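Workbook, April, second week
Kitchen tasks, simulated. Continues from the cupboard notes.

Started at 8.30. The overnight batch had finished, so the morning went on reading logs and the afternoon on arguing with the scoring. Writing it up now while I can still remember which run was which.

Where we are. The question from Skancombe has not changed: can the Nemora policy be trusted with the after-meal jobs in a small kitchen, meaning fetch a thing, put a thing away, clear what is in the sink, leave everything else alone. They want a yes or no before they spend money on a trial in the flat above the workshop. I don't think we can give them either yet, but we are a good deal closer to knowing which jobs fall on which side.

The batch was 3,515 episodes across all the kitchen layouts. Most of those are the easy sort (one object, clear worktop, short reach) and I would not read much into the headline figure. It goes up whenever we add more easy ones. I have asked before that we stop quoting it and I am asking again here.

The ones I care about are the 141 long episodes, where the instruction has more than one step and things are left lying about from an earlier meal. I went through those one at a time.

Fetching from open shelves. Good. Much better than in March. The approach is slower since we changed the speed limit near furniture, but it no longer clips the edge of the upper shelf on the way out. Small round things still get pushed before they get gripped. If the first close misses, the object rolls and the planner carries on reaching for where it was. It does look again eventually, after a pause long enough that a person would have got up and done it themselves.

Doors. Not good. Bar handles are found reliably and gripped reliably, then the pull goes wrong. It pulls straight back as if the door were a drawer, the hinge resists, and the grip slides down the bar. We have the hinge side in the scene file, but the policy doesn't get told it and is supposed to work it out from the first bit of movement. A child does this without thinking. I tried a lower stiffness in the wrist and that helped on the light doors and did nothing for the heavy ones. Left at the lower value for now.

Sinks. Mixed, and the part I spent longest on. Lifting a plate off the bottom of a basin is a horrible job for two fingers. The rim is low, the walls are in the way of the wrist, and there is nowhere to slide the plate to so that it overhangs. What works, when it works, is pressing on one side of the rim and catching the other as it tips. What that does to anything sitting on the plate is obvious. The scorer counts the plate as cleared and says nothing about the food, so several of these went down as passes. I have changed the rule: food on a plate has to be moved off first, or the plate has to stay near enough level. The sink score drops a lot under the new rule. I would still rather send Skancombe that one.

Also the tap. The planner treats the spout as thin and keeps trying to pass behind it. Made the collision shape fatter by 2 cm all round. No contacts in the short rerun, though it now refuses a few reaches that were perfectly possible. Will revisit.

Soft and lumpy things. The Bilyk fingertips are modelled as rigid pads, and they are nothing like that on the bench. Grapes in particular mean very little in simulation. Ours are one solid bunch that hangs together whatever you do to it. I'd ignore every pass on grapes until somebody has tried real ones with the real fingers, over a tray.

Leaving things alone. I think this matters more to a household than any of the above, and we have hardly measured it. If you ask someone to put the apple away and they do it but knock a bowl on to the floor, you don't say they did the job. I added a check that compares every object's position before and after, apart from the ones named in the instruction. First results are rough. The arm disturbs something it was not asked to touch in far too many of the long episodes, usually with the forearm and usually on the way back, when the policy seems to stop caring.

Time. A two-step instruction takes around 45 seconds when nothing goes wrong. I can live with that. Someone in the flat may feel differently, but if the jobs were done properly while they were out I doubt the clock would come into it. It is the retries that stretch it.

Clalolum sent their updated renderer settings at lunch. Shadows inside cabinets are darker and the wood looks more like wood. I reran a handful of shelf fetches with both versions and saw no difference in grasping. Detection was slightly less sure of itself on dark objects. Keeping the new settings, as real cupboards are dark inside and it may as well learn that now.

Views from the kitchen layout, shelf unit and sink: 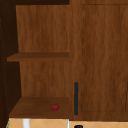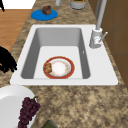 Had a go at ranking the jobs for the Skancombe letter. My draft order, from ready to not ready:

Fetch a single object from an open shelf. Would trial it now, with someone standing by.
Move food from one plate to another on a clear worktop. Close. Needs the real fingertips.
Put an object back on an open shelf. Close. It lets go too high and things drop the last bit.
Clear a plate out of a sink. Not yet.
Anything behind a hinged door. Not yet, and I would leave it out of the first trial altogether.
Washing up. Not attempted. They keep mentioning it in emails, so the letter ought to say plainly that none of this work covers water.

I was asked at tea whether a different gripper would fix the sink problem. Perhaps. A suction cup would lift a clean plate with no trouble. I have my doubts about a greasy one, and then it needs a second tool for everything else. A wider hand would not get down beside the basin wall. I would sooner try a soft scraper on one finger, thin enough to get under the rim. There is an offcut of silicone in the second drawer that might do for a mock-up.

To do:
— rerun the long episodes with the new plate rule and the fatter tap
— give the policy the hinge side on half the doors, to see how much of the failure is down to not knowing
— slow the return move, same limit as the approach
— bench test, real grapes, real fingertips
— release height for shelf placing, try halving it
— write to Skancombe, without the headline figure

Machine is booked for the rerun from 6 this evening. Please don't start anything on the second card until it is done. The last batch fell over partway when the memory filled, and I had to stitch the logs back together by hand.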